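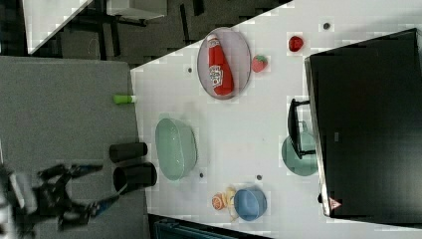
Teaching an arm to set a table

Apr 30, 2024

Nelli Ruotsalainen spends most of her working day moving a robot arm from a distance. She records demonstrations for Fikidon, a project at Brinthorpe that trains arms on kitchen chores. We talked to her between sessions.

"I hold a controller, and the arm does what my hand does, a little later and a little worse," she said. "You get used to the delay in 2 days. The gripper takes longer. It has two fingers and you can't feel anything through them."

Each task is short. She picks up an item, puts it where the instruction says, and brings the arm back. Then the objects are moved and she does it again. A full session is 47 demonstrations, and she throws out the ones where she hesitated.

"If I stop to think, the robot learns to stop too. I would sooner lose the recording."

Cups lying on their sides are her least favorite. The fingers have to come in level with the table, and a small error sends the cup rolling. A ketchup bottle on a plate is easier, she said, as long as the plate stays still. Toy strawberries are fine once you know how hard to squeeze.
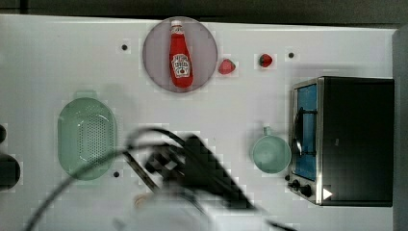
By hand or by remote

Ruotsalainen used to work at Ikonen, where operators took hold of the arm itself and pushed it through the motion. She still thinks that is the quicker way to show a simple reach.

"But you're standing in the way, and your own arms end up in the camera. And after 4 hours your shoulders know about it."

The recordings go to a second team, who train on them overnight. She sees the results the next morning and usually knows which of her habits the arm has picked up. One was a small twist of the wrist before letting go.

In May she starts on oven doors with a new controller from Gukby. She has asked for a longer practice period this time.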